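Clano Support > Data Collection > Folding episodes

Shirt folds: training loss looks great, left arm drifts at the sleeve
Status: Solved
Product: Clano Recorder
Opened by: Nayeli Valdovinos, Sestside

Hi all! We're gathering shirt-folding examples for our two-arm setup and I'm really pleased with how quickly it's coming along. One snag so far. When we play episodes back in the viewer, the left wrist stream looks a touch behind the head stream, and the policy we trained on them closes its fingers early at the sleeve. Views from the two wrists and the head:
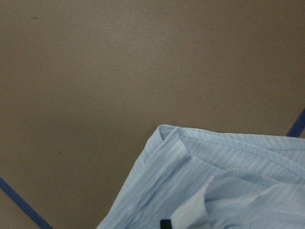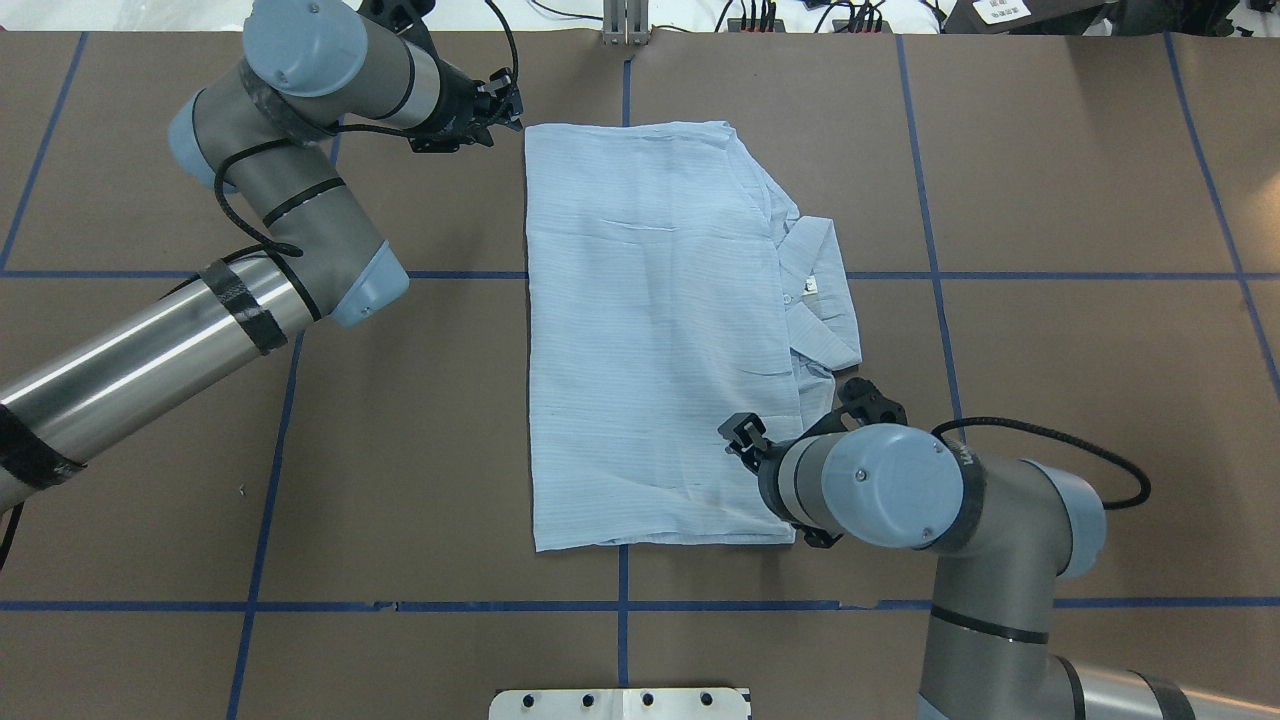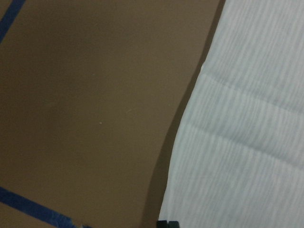 Can I fix the timing on episodes I've already recorded, or do I have to collect them all again?

You can fix them in place, as long as the raw timestamps were saved with each episode. Run the realign tool on the dataset folder and it will match every wrist picture to the nearest arm reading, then write a new index beside the old one. Your original files stay as they are.

Log

9:10 am, Nayeli
Wonderful, thank you! I checked and the raw timestamps are there for everything except the first 3 episodes, from before we turned that setting on. I'm happy to throw those out. They were practice goes anyway and my folding in them is terrible.

9:40 am, Clano support
Good plan. Before you run it on the full set (you said almost 4,000 episodes?), copy 30 into a separate folder and try those. Please pick a mix of operators and garments. If the offset is the same in all of them, it's a fixed delay and the tool will handle it easily. If it wanders, we'll need your recorder log.

11:25 am, Nayeli
Ran it on 30. The offset sits at 9 frames for the left wrist in every single one, and the right wrist is spot on! I was half expecting a mess, so this has made my morning. The only odd thing is a yellow warning, "buffer mode: deep", on the left stream.

11:50 am, Clano support
That warning is the cause. The left camera is set to deep buffering, so each picture waits in a queue before it gets its stamp. In the recorder, go to Streams, choose the left wrist, and change Buffer to Shallow. Restart the recorder after you save, as the change isn't picked up while it's running.

1:15 pm, Nayeli
Done and restarted. I recorded a few new folds and the left wrist now lines up with the head in the viewer. You can step through a grasp and everything closes on the same frame (so satisfying to watch). The full realign is running now.

Separate thing while I have you: should I keep the episodes where the operator fumbles a sleeve and goes back for it?

1:35 pm, Clano support
Keep them if the operator recovers and finishes the fold. Tag them "recovery" so you can weight them separately later. Drop the ones that end with the garment off the table or with someone reaching in to help.

4:20 pm, Nayeli
The realign finished with no errors. I've retrained the small Ayala model on the new index, and the early closing at the sleeve is gone in the runs we've tried. We'll start on the recovery tags next, and then I want to try trousers!

I've also let our partners at Flonetti know to check their buffer setting, as they copied our config.

4:30 pm, Clano support
Great to hear. Marking this as solved. The old index can be deleted once you've backed up the new one.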